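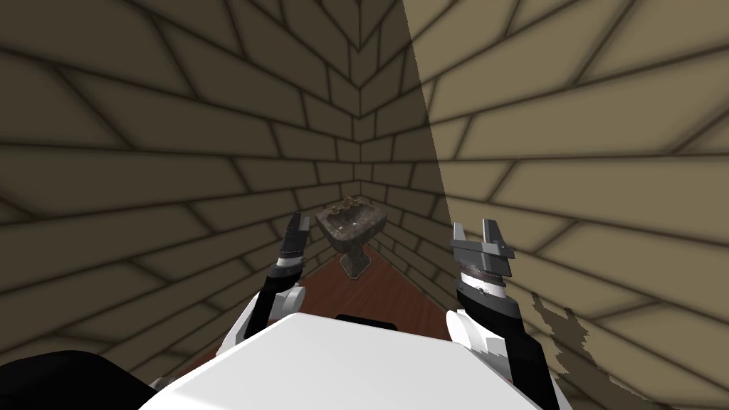 Tuvik Self Storage, Building C
Quarterly walk-through: small units, corridors and loading bay
Completed by: Rattana Tanasarn
Month: February
Start time: 7:40 a.m.

Rating key: OK = no action. M = monitor, check again next quarter. R = repair needed. N/A = does not apply.

1. ENTRANCES AND LOADING BAY

1.1 Bay door opens and closes fully under power: OK
1.2 Bay door reverses on contact: OK
Comment: Tested with a block of scrap lumber flat on the threshold, both sides.
1.3 Photo eye clean and aligned: M
Comment: Bracket on the left side is bent inward. Eye still reads. Straighten before the next service visit.
1.4 Floor load sign posted and legible (4,000 lb limit, bay plate): R
Comment: Sign is in place but faded. The number can't be read from the driver's side. Replacement ordered from Morby.
1.5 Keypad and intercom: OK

2. CORRIDORS

2.1 Full width clear of carts and customer goods: R
Comment: Two flatbed carts left across the corridor outside unit 11. Moved to the cart area during the walk-through. Same finding last quarter. Suggest painting a cart outline on the floor by the elevator.
2.2 Floor surface free of trip hazards: M
Comment: Joint strip lifting at the turn by the restroom. Taped for now.
2.3 Motion lights come on within 2 seconds: OK
2.4 Lights stay on long enough to load a cart: M
Comment: The rear corridor timer is set shorter than the front one. No written setting found for either. Ask Lallell what they left it at.
2.5 Convex mirror at blind corner: OK

3. FIRE AND LIFE SAFETY

3.1 Extinguishers mounted, gauge in green, pin and seal intact: OK
3.2 Extinguisher tags current: R
Comment: Tag missing from the one outside unit 29. Gauge is fine. Treat as out of date until the contractor confirms.
3.3 Exit signs lit: OK
3.4 Emergency lights, push-button test: R
Comment: The fixture over the rear exit went dim before the test ended. Battery replacement needed. Retest after fitting and record on this sheet.
3.5 Rear exit opens with one motion, no key: OK
Comment: Stiff in cold weather. Hinges oiled.
3.6 Clearance below sprinkler heads, 18 in. minimum: M
Comment: Checked in vacant units and in those where the customer was present. Occupied locked units not checked. Send the standard stacking-height notice with the next invoices.

4. VACANT UNITS

4.1 Swept, no items left behind: OK
4.2 Roll-up door tracks straight, spring tension even: M
Comment: One door drifts down from the half-open position. Do not rent until Thongsuk has adjusted the spring.
4.3 Signs of moisture at wall base: OK
4.4 Signs of rodents: OK
Comment: Bait stations dry and undisturbed.
4.5 Partition screws flush, no sharp edges: OK

5. ELEVATOR

5.1 Certificate displayed: OK
5.2 Car levels with floor at both landings: OK
5.3 Emergency phone connects: OK
Comment: Answered on the second try. First call rang out. Reported to the phone provider.
5.4 Wall pads in place: N/A
Comment: Out for cleaning.

CARRIED FORWARD

1.4 load sign, 2.1 cart storage, 3.2 tag and 3.4 emergency light remain open. Item 3.4 takes priority. Copy of this sheet goes in the red binder at the front desk, and the previous one moves to the file drawer.

End time: 9:15 a.m.
Signed: R. Tanasarn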